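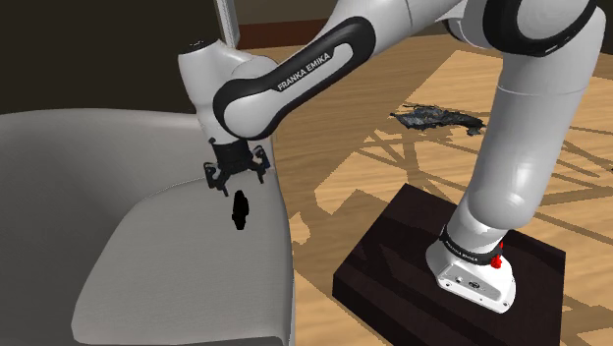
画像:Roketti シミュレーション画面より(提供:Drundton)

発表メモ 「Roketti」導入検討 担当:Akua Dogbe

- 持ち時間は14分。質疑は別枠。
- 最初に立場を言う。Drundtonの社員ではなく、評価を頼まれた側。費用はUston持ち。
- Rokettiは、ロボットアームの把持作業を実機の前に仮想環境で試すためのサービス。1月から4週間使った。
- 冒頭の画面の説明は短く。アームはFRANKA EMIKAの表記があるモデル。椅子の座面の上でグリッパーが下を向き、指は開いている。黒い小物はまだつかんでいない。
- 試行は合計3,647回。記録は全部残してある。集計表は配布資料の2ページ目。

## 良かった点

- 環境の準備が早い。家具の配置替えは設定ファイルの編集だけで済む。
- 視点を切り替えられる。次の画面はグリッパー寄りの視点で、指が下から見えている。右の指が黒い物体の一部に重なっている。
- 床に強い影が出る。明暗差のある部屋で認識を試したい人には使いやすい。ただし影の縁がぎざぎざになる。ここは画面を指しながら話す。
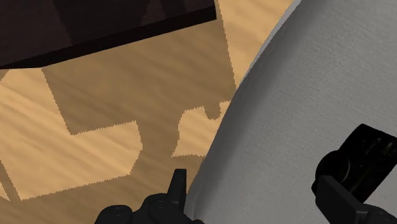 ## 困った点

- 小さい物の形が読み取りにくい。黒一色に近い物は特に。
- ログの書き出しに毎回28秒かかる。Caronではこの待ち時間がなかった。
- 日本語の手引きは途中まで。後半は英語版を見る。

## 締め

- 結論:試験導入は勧める。本契約は書き出しの改善を確認してから。
- 料金の質問が出たらDrundtonの窓口に回す。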